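12月，设备预算，接着上次没写完的往下记

下午把明年的采购表重新过了一遍，结论先写在前面：第二台臂可以买，夹爪先不换型号，指尖垫和方块单独列一项耗材，地垫这次一起补。Vandell 的整套方案不考虑了，理由在后面。

## 现状

手上能正常用的夹爪有两只，一只装在臂上，一只在架子上当备件。备件那只的左指连杆有间隙，空载看不出来，夹住东西以后手腕一转就能感觉到晃。上个月拆过一次，把轴上的螺丝重新上了胶，好了几天，又松了。所以严格讲备件只能应急，不能拿来采数据。这一点在上次的表里没写清楚，让人以为我们有一只完整的备件，预算因此被砍了一截。这次单独写一行：“备件夹爪，降级使用”。

指尖垫的消耗比预想快。抓方块的任务一直在跑，垫子表面的纹路磨平以后，夹木头的边角会打滑，尤其是方块斜着放、只有一侧先碰到指尖的时候。目前的做法是感觉不对就换，没有记录，换下来的也没留。下次开始换一副记一次，写在臂旁边那本小本子上，日期、左右、做的什么任务，三项就够。

供货这边，Portela 能单卖指尖垫，不用连着指板一起买。之前买的都是整套手指，浪费。问过他们最小起订量，一包起卖，颜色和硬度可以选。先各要一包，软的硬的都试，试完再定长期用哪种。

## 夹爪换不换

讨论最久的是这个。想换的理由：现在这款连杆外露，螺丝多，保养麻烦；指板下面那块弧形的板，下探太深的时候会比指尖先碰到东西。不想换的理由：标定、碰撞模型、抓取策略的参数全是按这款写的，换一款等于这些全部重来，没有两三周下不来，而且重来期间采不了数据，项目那边的节点不会跟着往后挪。
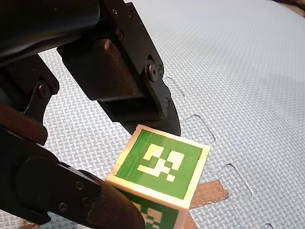
另外一个容易漏掉的成本是转接法兰。现在的法兰是自己铣的，孔位只对这一款。Ustungate 的新夹爪法兰标准不一样，要么再加工一个，要么买他们原厂的。原厂那个交期长，报价单上写的是43天，而且不含运输。自己加工的话机加间的排期也要等，未必更快。

所以定下来：明年上半年不换。下半年如果第二台臂已经到位并且跑稳了，可以在第二台上试新夹爪，第一台保持原样，数据不断。

## 方块和标记

方块是木头的，面上贴绿底的标记。这个东西便宜，但自己做很费时间：下料、倒圆角、打印、裁、贴，贴歪了还得撕掉重来。这次打算外包，木块直接买倒好圆角的，标记找打印店做。有几条要求先记下来，询价时一起发过去：

- 标记外面的浅色边必须留，裁的时候不要贴着绿色裁，检测要靠这圈边
- 表面要哑光，下午太阳照到垫子上的时候，亮面的会反光，检测丢得厉害
- 六个面编号各不相同，整批方块之间也不能重号
- 木块不上漆，上漆以后摩擦变了，和以前的数据对不上
- 尺寸公差按木块本身算，不算标记的厚度

反光的问题顺便提一下，窗帘也应该进预算。现在下午那段时间基本靠避开，或者临时拿纸板挡。遮光帘不贵，但是归后勤买还是归我们买一直没定。先放在我们的表里，后勤如果认，再划出去。也有人提出保留一部分有阳光的数据，让检测见过各种光。同意，但那应该是安排好了去采，光照条件写进记录里，所以帘子还是要装，需要的时候拉开。

## 地垫和胶带

拼接的泡沫地垫继续用浅灰色这种，编织纹的。比过硬木板和橡胶垫，泡沫的好处是夹爪下探过头的时候能让一点，不至于直接触发保护停机。缺点有两个：一是拼缝，方块压在缝上时会有一点倾斜，高度也不准；二是用久了会压出坑。

本来想换成整张的，问了两家，整张只有卷材，卷材铺开以后边会翘，要压很久。算下来还是拼接的省事，坏一块换一块。补货数量按现有面积的一倍来，多的放柜子里。同一批次买够，不同批次颜色有差别，之前吃过亏，背景分割的阈值都要重新调。

定位用的棕色胶带也列进去。这种胶带撕下来会带起垫子表面一层，反复贴的位置已经起毛了。下次买低粘的，颜色尽量还是棕色。如果买不到，换颜色之前先在群里说一声，别直接换，有同事的脚本里用颜色做了粗定位。

## 第二台臂

两个候选。Vandell 是整套交付，臂、控制柜、夹爪、软件、上门安装全包，价格最高，软件是封闭的，读关节力矩要另外买授权。Pravus 只卖臂和控制柜，接口开放，文档写得一般，但是和我们现有的驱动层能对上，改动不大。

选 Pravus。主要看三点：

1. 现有夹爪可以直接用，法兰孔位一致，已经拿图纸对过
2. 力矩数据不额外收费
3. 坏了可以只返修关节模块，不用整臂寄回去

顾虑是他们的售后响应。发过一封技术邮件，隔了很久才回，回的内容倒是准确的。合同里要加一条，保修期内返修期间提供替换模块。他们口头答应了，没有书面的，签之前必须拿到书面的。

安装位置也要先定。现在这间屋子的供电，两台臂加工作站同时跑没有问题，气路暂时用不上。地面承重问过物业，609室的地面按资料可以放，但要求底座下面垫钢板把力分散开。钢板算进安装费。两台臂的工作范围如果重叠，就得加互锁，第一阶段先错开放，不重叠，互锁以后再说。

急停按钮要多买一只，两台各一只，再串一只在门口。门口这只原来没有计划，是过安全检查表的时候加上的。

## 采购表目前的分项

| 项目 | 来源 | 优先级 | 备注 |
|---|---|---|---|
| 第二台臂和控制柜 | Pravus | 高 | 等书面保修条款 |
| 指尖垫，软硬各一包 | Portela | 高 | 可以先走小额采购 |
| 木方块和标记 | 外包 | 中 | 要求见上文 |
| 拼接地垫 | 网购 | 中 | 同批次 |
| 低粘胶带 | 网购 | 低 | 棕色 |
| 遮光帘 | 待定 | 中 | 和后勤确认归属 |
| 底座钢板 | 安装费内 | 高 | 尺寸等底座图 |
| 急停 | 网购 | 高 | 含门口一只 |
| 连杆小螺丝、螺纹胶 | 库存补充 | 低 | 规格照旧 |

小额采购的部分可以不等大表批下来，这周就能下单。大表还差臂的正式报价，现在填的是邮件里的数，没有盖章，财务不认。

维护费以前没有单列，这次加上。按去年的情况，停机多半是小东西引起的：螺丝松、线缆磨、垫子磨。零件本身花不了多少钱，等零件的时间才是大头。所以常用的小件要有库存，柜子最上面一层清出来专门放，贴标签，用掉最后一件的人负责补单。

## 待办

- [ ] 催 Pravus 出正式报价，附书面保修条款
- [ ] 指尖垫下单，写清楚软硬两种
- [ ] 方块询价，至少问两家
- [ ] 和后勤确认遮光帘
- [ ] 量第二台臂底座的位置，地上先用胶带标出来
- [ ] 备件夹爪的左指再拆一次，看轴孔是不是已经磨大了；如果是，问 Portela 有没有单独的连杆支架
- [x] 图纸对法兰孔位
- [x] 问 Ustungate 法兰交期

备件那只如果轴孔确实磨大了，表里要再加一根手指的钱，放在 Portela 那一行下面，和指尖垫一起下单可以省一次运费。拆之前先把现在的间隙量一下，数写在这页背面。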